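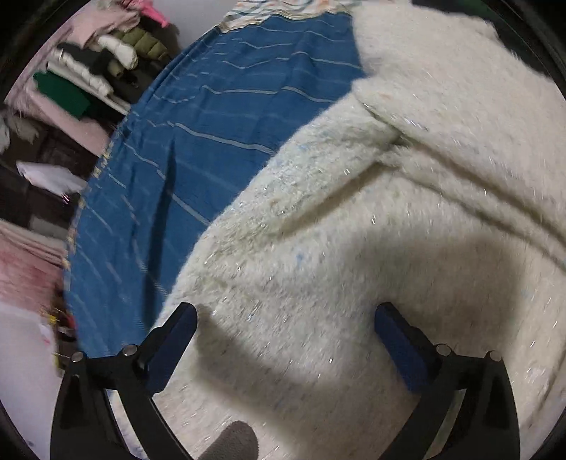
Two-fingered hand-held gripper open over a fluffy blanket and a striped blue sheet, Rakmont Household Handling Project.

The Rakmont Household Handling Project is a student robotics project run at Rakmont Technical College in the town of Nernlow. It is concerned with the handling of bedding, clothing and other soft goods by two-fingered grippers. Students work with hand-held gripper tools in ordinary furnished rooms, and the recordings they make are used in the second-year automation course. The project is supervised by Zdenka Kadrić, lecturer in applied mechanics. Attila Kozma is responsible for the workshop.

Background

Rakmont Technical College was founded in 1935 as a trade school for textile machine fitters. Instruction in weaving machinery ended when the last mill in Nernlow closed, but the department kept its collection of cloth samples and its interest in fabric behaviour. Automation was added to the curriculum later, at first as an evening subject taught with pneumatic cylinders and relay panels.

The project grew out of a course assignment in which students were asked to program a fixed arm to fold a towel. Most groups were able to complete the fold only when the towel had been laid out flat by hand beforehand. Kadrić proposed that the assignment be reversed, with students first carrying out the task themselves through a gripper of the same type as the one on the arm. The hand-held tool was introduced in September of the following academic year and has remained in use.

Equipment

The tool used in the course has two fingers that close towards each other. Each finger is a pinned linkage with black arms and an angled tip, and the inner face of the tip carries a dark blue pad. The camera is mounted on the tool and looks along the fingers, so that both tips remain in view when the gripper is open. The opening is controlled by a trigger in the handle.

The pads are treated as consumable parts. In the first version they were cut from sheet material and glued in place, and they tended to peel at the lower corner when dragged across coarse cloth. The present pads are moulded in the college workshop to a pattern drawn up by Kozma and are held by a lip at the back of the tip. Linkage pins are checked for play at the start of each session. A finger with noticeable side movement is taken out of service, as a small error at the pin becomes a larger one at the tip.

Three complete tools are kept. A fourth was dismantled for parts.

Tasks

Work is divided into set tasks, each of which has a written start condition and a written end condition. The principal tasks are as follows.

Edge pick. The student takes hold of a single free edge of a blanket or sheet and lifts it clear of the layer beneath. Picking up two layers together is recorded as a fault.

Draw. A held edge is pulled along the bed until a marked point is reached. Release must take place without the edge springing back over the mark.

Fold. One edge is brought to meet the opposite edge. Alignment is measured at both corners.

Sort. Garments are moved one at a time from a heap to separate places according to a list. This task is usually left until the end of the term.

A complete set consists of 400 attempts divided among the members of a group. Attempts that fail are kept and marked as such. Groups that discard failed attempts lose credit for the whole set.

Materials

Bedding is chosen to give a range of thickness and surface. Deep-pile blankets are considered the hardest item in the edge pick. The pile hides the true edge, and the pads may close on fibre alone. Thin woven sheets present the opposite difficulty, as they ripple ahead of the fingers and are easily pinched in a double layer. Striped and checked sheets are preferred to plain ones, because the bending of the lines makes the shape of a ripple easier to follow in the recording.

Rooms are used as found. Early sessions were held on a bare workshop bench, and programs developed from them performed poorly when other cloths lay nearby. Course instructions now forbid tidying before a session, except where there is a risk of tripping.

Assessment

The course is marked out of 100, with 70 required for a pass. Marks are given for the recorded set, for the maintenance log of the tool, and for a written report comparing the student's own movements with those produced by the arm. The report carries the greatest weight. Students who do not reach the pass mark may repeat the report without repeating the recordings.

Janevski Cup

The Janevski Cup is an internal contest held at the end of the course. Groups enter a program for the fixed arm and are given a blanket they have not handled before. The program must complete an edge pick and a draw. No adjustment is allowed after the blanket has been placed. In its first year the cup was not awarded, as no group completed the draw. A visiting group from Jastmont College has taken part on one occasion, outside the ranking.

See also

Jastmont College
Nernlow Textile Collection
Gripper linkages

This article was last revised on 7 August 2022.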